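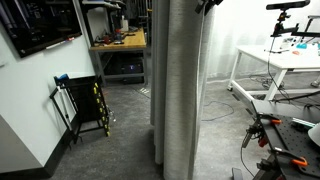 Put up a curtain

October 15, 2020

Every shared workroom I have ever been in wants a wall. Somebody is messy, somebody needs quiet, and pretty soon there's a quote from a contractor going around. Ours was from Drakstead and it came to $2075 before paint. For a wall! In a rented room.

My opinion, and I have held it since May, is that you should hang a curtain instead. A heavy one, gray if you can get it, ceiling to floor. We paid $904 for ours with the track and it took one afternoon plus a second trip for screws.

People at Drindora (upstairs, same landlord) say a curtain is a cop-out. It doesn't stop sound. True. Neither did the partition they put in, and theirs has a door that sticks and they lost a window to it. One side of their room now has the lights on at noon. Ours still gets daylight through the white sheers and when we want all of it we push the heavy one aside. Takes a second.
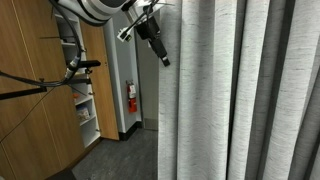 And the other thing, a wall makes you choose. Who gets the shelves, who gets the outlet. With cloth you can change your mind on a wet morning and nobody calls an electrician. We shifted ours 28 inches over the summer. Try that with drywall.

Cloth gets dusty, ok. It hangs in folds and folds hold dust. I vacuum it, not often enough. The cheap ones from Prenden are thin and you see every shape through them, so dont buy those. Get the weight. The Akbari catalog has a lined one at 56 inches wide and you'd want more than one panel, but it drops straight and stays put.

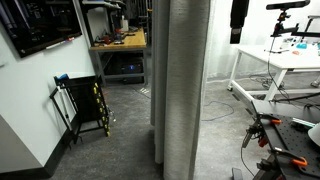 What I really care about is the mess. Tidy people think a divider should hide it and I think it should only hold it to one side. I like that I can look past the edge and see the workbench with tools all over the top, the black computer on the shelf underneath, the stand by the wall with its row of yellow down one side. That is a bench in use. Close it off behind a door and it turns into a closet inside of a month, we've all had that room. And don't kid yourself that the other side stays clean, the white table has papers all over it too. Fine. Papers are work.

So before you sign for studs and drywall, hang something. Leave it up for a season. If you still hate it you've got a very large piece of fabric and the wall guy will still be their.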